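Two-arm pouring project, club build log and questions
Robotics Clubs and Classes > Project Logs

flurell_mom
Posts: 132

Hello everybody! I've been reading this board for most of the school year and finally have something worth posting. I help out with an after-school club (high school age, a few of them very good, all of them very hungry) and this spring the kids voted to do a bimanual project instead of another line follower. They named it Tretusby, and I have given up asking what that means.

The goal is a drink station. One arm picks up a bottle, the other steadies a cup, and the first one pours into whichever cup color was asked for. Training is by demonstration. The kids drive both arms by hand, we record, and then a policy gets trained overnight on the one decent computer we have. We set ourselves a target of 100 demonstrations before the end of May, and we're getting there, slowly, mostly on Thursday afternoons when the bus runs late and nobody has practice.

Where we're stuck is the cups. The kids can't agree on whether they should stay in the same spots every time or get moved between recordings, and I'm not enough of an expert to settle it. I'd love some opinions. The side view and two of the gripper views are below, so you can see what the arms have to work with — bottle, three cups, white table, white wall.
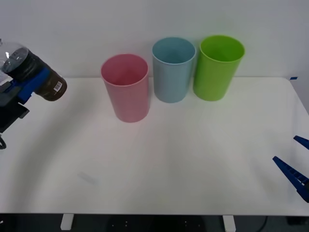
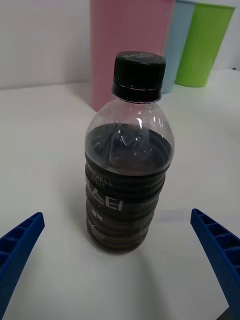
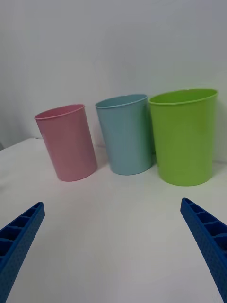
Reply 1
Polak_bench
Posts: 12

What a nice project, and welcome out of the shadows! We did something close to this with my class last fall, only with dry beans, and I wish we'd been as brave as your bunch.

My vote is to keep the cups fixed for the first 30 demonstrations or so and get one color working from start to finish. Kids need to see the thing succeed. Ours spent weeks moving everything all over the table, the policy learned a kind of polite hovering, and by the time we figured out we needed more data half the class had lost heart. Get a win, have a little party, and then start moving cups.

One question on the wrist views. In the close-up of the bottle, the pink and blue cups run out of the top of the picture, and you only just get the green rim. Is that the view the policy will have when it's choosing a color? It might be fine, since the colors are so different, but I'd think about it.

Reply 2
idus_hnat
Posts: 1,nnn (moderator, the counter is broken again, sorry)

Hnat Polishchuk here, I look after this section. Lovely log, please keep it going.

I'm going to disagree with Polak_bench, in a friendly way. If the cups never move, the arm doesn't need to look at them at all. It can learn "green means go right" as a motion and pay no attention to the green. Then somebody bumps the table and you'll have tea on the floor and a very confused group of teenagers. I'd shuffle from the first recording. Swap the color order, slide them forward and back, leave gaps of different sizes. Small moves are plenty to begin with.

The blue and green cups look awfully close together in the side view, too. If the second arm is supposed to hold a cup steady, those open fingers are going to want room on both sides of it. I'd spread them out before you record much more.

Reply 3
flurell_mom

Oh, this is so helpful, thank you both! And you've split exactly the way my kids have, which they'll be thrilled about.

Polak_bench, the policy gets the side camera as well as the wrist ones, so it ought to have the whole row of cups even while one gripper has its nose in the bottle. I hadn't thought about what happens if it leans on one view more than another, though. Is there a way to check that without a degree?

Hnat, good point about the spacing. I measured nothing, I'm ashamed to say. We put them down where they looked nice.

Reply 4
Polak_bench

Easy check, no degree needed — tape a piece of paper over one camera, run the policy, and see what falls apart. My students loved that part more than the robot. Do it with the bottle empty!

And Hnat, I take the point about memorized motions, I really do, but you're picturing a lab and I'm picturing a room full of sixteen-year-olds with a bus to catch. A policy that cheats and pours is a fine thing to have on week two. You show them it cheats by moving a cup, they're outraged, and they go and fix it. I'd call that a good lesson.

Reply 5
omikus
Posts: 30

Oldřich Mikuš, I coach a team that did a pouring task at our regional showcase. I land somewhere in between. Fix two cups and move one. You get some variety, the kids get something that works fairly soon, and resetting between demos takes a few seconds.

My bigger worry is the bottle. Dark liquid in a clear ribbed bottle is a hard thing for a camera, with all those little reflections on the shoulder. It's also heavy when it's that full. We practiced the grasp and the lift with the cap on for ages before we let anybody pour, and I'd split it into two tasks for you as well: pick and place first, pour later. Who is taking the cap off, by the way, a student or the second arm?

Reply 6
flurell_mom

A student, for now and probably forever. We had one boy who was sure the arms could unscrew it, and he's welcome to try it over the summer.

I like the two-task idea a lot. I read the whole thread out loud at the start of club and we had a vote, with speeches. Oldřich's plan won: two cups stay, one moves, cap on, and they'll pick a different cup to move each session. The shufflers have made me promise that the second half of the recordings will be done Hnat's way.

Reply 7
idus_hnat

I'll accept second half! Write down which cup moved in which recording, please. You'll want it later when one color does worse than the others. And post the paper-over-the-camera results when you have them, even if they're ugly.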